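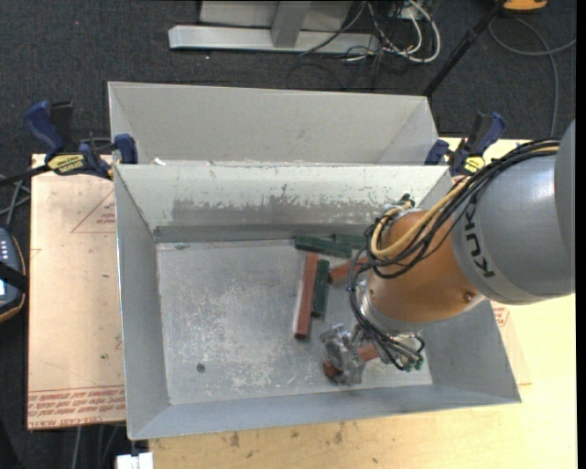
The orange arm, reaching into the grey bin.

The Second Drum

The seismograph at Skarkport had two drums, and for 54 years the second one had been wrong.

It was wrong by 7 seconds. The first drum kept company with every other station on the coast. The second ran behind it, steadily, as though each tremor had to be explained to it before it would agree to move its pen. Technicians had replaced the clock, then the motor, then the bench. The university had sent up a man with a very expensive case of tools, who spent two days in the vault, ate all the biscuits and wrote a report recommending that the second drum be disregarded. It was duly disregarded in triplicate.

I took over the station in January, which is when they give it to people. The previous observer handed me the keys, the logbook and a jar of purple ink, and told me the kettle had a knack to it. She said the first drum was the record and the second drum was the spare.

"Spare what?" I asked.

She was already putting on her boots.

The work was not demanding. At eight in the morning I changed the papers, signed the old ones and rolled them up. At eight in the evening I did it again. Between times I answered letters from the public, who believed, by a comfortable majority, that I caused earthquakes. One gentleman on Harbour Street wrote each month to ask that I leave off until his chimney had been repointed. I wrote back on letterhead that his request had been noted. His chimney stood the whole time I was there, and I understand he gives me some of the credit.

We got our shaking from the Nukik Fault, which comes ashore under the cannery and goes off inland toward Ritden without telling anyone its plans. Most days it produced a few small scratches on the paper, the sort of thing that would not disturb a cat. I measured them all. I had a brass ruler for it, and a magnifying glass, and a chair that had been condemned by two separate government departments.

By the end of my first month I had fallen into the habit of comparing the drums. There was no call to do it. But the evenings were long and the wireless got only the fish prices, so I laid one sheet over the other on the light table and slid the second back by its 7 seconds until the wiggles matched. They matched beautifully. Whatever else you could say of the second drum, it was a faithful copyist.

Then one night they didn't match. There was a wiggle on the second sheet that had no partner on the first. It was small and neat, it came at twenty past three in the morning, and it looked like a door being closed politely.

I did what any trained observer would do and blamed the kettle. The next night it was there again, a little larger. I wrote to headquarters. Headquarters replied that the second drum was to be disregarded, and enclosed the report, and also a bill for the biscuits.

So I went down to the archive, which was a coal cellar with shelves. The old sheets were there in cardboard tubes, filed by a system that had died with its inventor. I pulled them out by the armful. All of the first drum's tubes had been opened and initialled and used for something. The second drum's still had their original string.

It took me until the thaw. I worked with a scarf over my nose and purple fingers, and what I found was that every observer before me had been getting wiggles that belonged to the second drum alone. They came in runs, a week or so at a time, always a bit after three. Then they would stop, and the drum would go back to copying for months. I marked each run on the calendar and pinned it over the sink where I could look at it while I did the dishes.

It was during the dishes that I saw it. The runs lined up with the observers. Each one began in the first winter of somebody new.

I am a scientific person, and I took this calmly. I broke only the one plate.

There was a final place to look, and that was the founding log. It was kept in the safe with the petty cash and was written throughout in the hand of Sæther, who had built the vault, poured the piers and set both drums going with what I gather was a certain amount of swearing. Most of it concerned the price of cement. On page 1322, for the man numbered his pages from the first day of his career and never saw a reason to start over, he recorded that the second pier had been set on a different footing from the first, deeper, at his own expense. He did not say why. He wrote that the rock down there was "slow to answer but civil."

I turned the pages after that one by one. More cement. A quarrel over a wheelbarrow. Then page 1331, the last with any writing on it, dated only "the cold month."

"Asked it again tonight whether it minded us," he had written. "Knocked on the pier in the small hours and waited. It took its time. I believe it would like to be asked by whoever comes next, though I shan't put that in the instructions, as they already think me odd."

I closed the safe. I made tea, which took three tries, there being a knack to it. I sat in the condemned chair and read the fish prices off the back of an envelope until it was nearly three, and then I took the lantern and went down the steps into the vault.

The drums were turning. The first one had nothing to say. I stood beside the second pier in my slippers and my good cardigan, holding the brass ruler, and felt about as foolish as I have ever been paid to feel. Then I knocked on the concrete, twice, the way you would at a neighbour's.

I counted to seven under my breath.

The pen on the second drum moved. It drew one small, neat wiggle, and after it, close behind, another.

In the morning I changed the papers at eight and signed them. In the remarks column for the first drum I put "quiet." In the column for the second, which had been blank since before I was born, I wrote "civil," and blotted it, and went to see about a letter from Harbour Street.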